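Dullia 4 review: four months with a motion planner that mostly gets out of the way

I'll say at the start that I paid for my own licence, and that I came to Dullia as a grumpy person who had written her own planning scripts for years and didn't see why she should stop.

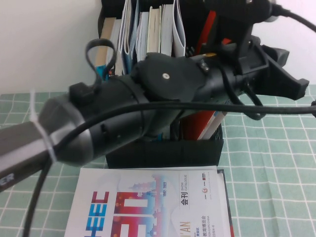

The job I bought it for is a dull one to describe and a surprisingly fiddly one to do. I want an arm to take thin, floppy reading matter out of an organiser, lay it flat on the table, and later put it back upright between its neighbours without crumpling anything. Books are fine. Booklets and notebooks are where your planner earns its keep, as the gap you're aiming for is barely wider than the thing you're holding and the neighbours lean.

Installation took me most of an evening. The installer is lovely right up until it wants your arm description file, at which point it becomes very picky about joint names and gives you an error that just says "chain incomplete". Mine was a capital letter. Zawadi Kariuki on the user forum had the same thing and posted a little checker script, which I'd recommend running before you do anything else. I gather it's going into the next release, and about time too.

Once it's in, though, oh, it's nice! You get a 3D view on the left, your list of moves on the right, and a slider along the bottom that lets you drag through a planned path before the arm goes anywhere near it. My old setup was Skondard, where you pressed plan, got a wall of numbers, and kept a hand near the stop button. With Dullia I can see the elbow swinging out towards the wall and say no thank you, try again. It also lets you paint "keep out" zones straight onto the view with the mouse, and they stay put when you move the camera (Skondard's used to wander off).

The feature I didn't expect to care about is cable awareness. You tell it where your cable is fastened to the arm and how much slack you've got, and it marks down any path that would wind the thing round a joint. It treats the cable as a chain of short straight bits, so it's a rough guess, and it knows nothing about snagging on furniture. Still, I used to lose a run every so often to a wrist that had gone the long way round, and I've stopped planning my tea breaks around that.

Speed is good enough. On my ageing desktop a simple reach plans in 317 milliseconds, and the awkward put-it-back move takes roughly 4 seconds with cable awareness switched on. Switch it off and it's much quicker, but I leave it on. If you're replanning constantly while things move about, you'll want a better machine than mine or a different tool.

Now the grumbles. The perception add-on, Hilgate, is sold separately and I don't think it's worth the money yet. It's meant to look at the table and hand Dullia a tidy list of objects with their positions. With boxes and mugs it does that well. Give it a row of pale page edges pressed up against each other and it merges two of them into one fat book, then plans a grasp for the fat book. Patterned cloths upset it too: I had it reporting a neat little grid of objects that were squares on the fabric. There's a setting called "surface texture tolerance" that helps if you wind it nearly all the way up, but then it starts missing thin booklets lying flat. I went back to marking positions by hand for anything thin and I'm much calmer.

Nayeli Correa, who wrote a longer piece on Hilgate for the Dizon newsletter, got better results by lighting from one side so each spine threw a shadow. I tried it with a desk lamp and it did improve things, just not enough for me to trust it unattended.

The other grumble is logging. Dullia keeps everything, and it keeps it in one enormous file per session. I had 401 planned moves in mine before I noticed, and opening it froze the program for long enough that I made toast. You can split logs by task, but the option is hidden under Export, of all places.

Support has been friendly and a bit slow. The manual is decent on the planner and thin on gripper set-up, particularly on how to enter the shape of your fingertips. Do spend time on that page, thin as it is. I'd left mine as the default box and wondered why it kept refusing gaps I knew it could reach into — swapping in a proper outline fixed it straight away.

So would I buy it again? The planner, yes, happily. Hilgate, ask me after another update or two. If you're coming from Skondard there's an import tool for your saved poses and it worked first time for me, although it dropped all my comments, so copy those out somewhere first.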